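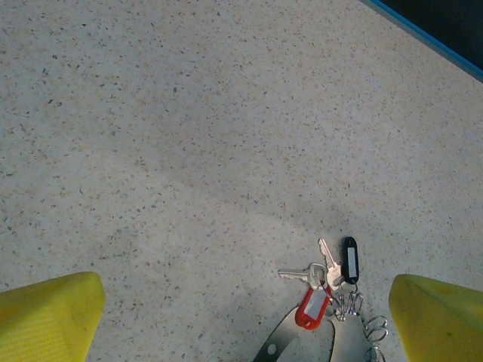 Small things dropped on a speckled floor are hard to find, Halima Rweyemamu told us in the first interview, and keys are the worst of them for her. Sivaprasad Achari disagreed and put coins first, but he had also lost a set of keys in February.

**Figure 4.** Keys with a red plastic tag on a speckled, terrazzo-style floor.

### 4.2 Keys and tags

Keys made up 80 of the 720 items in the household log. Most were recorded on the floor near a door, or under the hall bench in the Tremedwood apartments. The pale floor in Figure 4 is flecked with gray, tan, brown and black, and a silver key has little to set it apart from a surface like that. A red tag does. Residents who used colored tags reported shorter searches, up to 6 minutes at the longest.

We did not ask residents to write on the tags. The label window on the red tag in the figure appears blank, and several people in the Iletti building said they preferred it that way, as a lost set would not lead a stranger to their door. Others wrote a single letter or a room name.

Key rings with no tag were logged separately and are treated in Section 4.3, together with loose keys.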